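Warden's Diary, Mimonel House
5 October 2018

The Michaelmas quarter opened this morning with 40 residents on the books and two rooms vacant, both on the north stair. The keys to each were returned and signed for before breakfast. The register now agrees with the rent ledger for the first time since the spring, and I have initialed both.

The principal business of the day was the reading room. The Trust has instructed that it be ready for use in November, and the terms of the Plullura bequest leave no room for delay. I spent the first hour with the accession list, which runs to 1,763 volumes. The late Mr. Plullura bought widely and kept his receipts inside the covers, where many of them remain. It has been decided that these will stay in place. They are part of the history of the collection, and several carry his notes on the weather and the price of lunch.

Suqin Jin arrived from Nurkthorpe on the early train and was received in the office. She has been engaged to prepare the catalog and to advise on the care of the older bindings. We walked through the reading room together, and she raised the matter of the radiators, which stand directly beneath the windows on the garden side. She recommends that no book be shelved within arm's length of them. I agreed, and the plan has been changed so that the atlases and county histories go to the inner wall.

The order of shelving was then discussed at some length. The Trust had supposed that the books would be arranged by size, as they were in the Plullura home. Ms. Jin prefers subject order, with oversized volumes kept apart and a card left in the proper place to direct the reader. I put the case for the old arrangement as fairly as I could, having been asked to do so, and was not sorry to lose it. A resident who wants a book on bees should not have to know how tall it is.

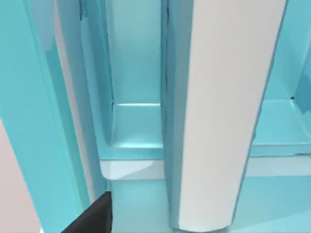 May residents take books from the reading room to their own rooms?
Books printed after the war may be borrowed for two weeks upon signing the ledger, and everything older is to be read at the tables.

The rule above was settled before lunch and will be posted on the door in the wording given here. Ms. Jin asked that the loan period be shorter. I held to two weeks on the grounds that many residents work late and read slowly at the end of the day. The matter may be looked at again after the first quarter.

Lunch was taken in the dining hall. The soup was leek. A complaint was received from the east table concerning the draft from the service door, and I have written to Fu and Company to ask when the new hinges may be expected. Their last letter promised them before the end of summer. A copy of that letter was enclosed with mine.

In the afternoon we opened the first of the crates from the Plullura home. It held 90 volumes, chiefly sermons and travel, with one family cookbook that had lost its spine. Ms. Jin set the cookbook aside for repair. A pressed fern was found at the chapter on preserves and has been placed in an envelope marked with the page number. Two volumes of the travels were damp along the lower edge and have been stood open in the linen room, where the air is dry. The housekeeper has given her consent to this for as long as the shelves there are not needed for blankets.

One title on the list, a history of the Nurkthorpe canal, was missing from the crate. It may have been packed with the maps. I have noted it in pencil and will not write to the family until the remaining crates have been opened.

Ms. Jin left by the late afternoon train and will return next week. She was given the spare key to the side door and signed the key book.

Evening rounds were made at the usual hour. The lamp on the second landing is out again. The boiler pressure was normal. One resident asked whether the reading room would be open on holidays, and I replied that the Trust had not yet decided. The question will go on the list for the next meeting, together with the hinges.

Front door locked at eleven.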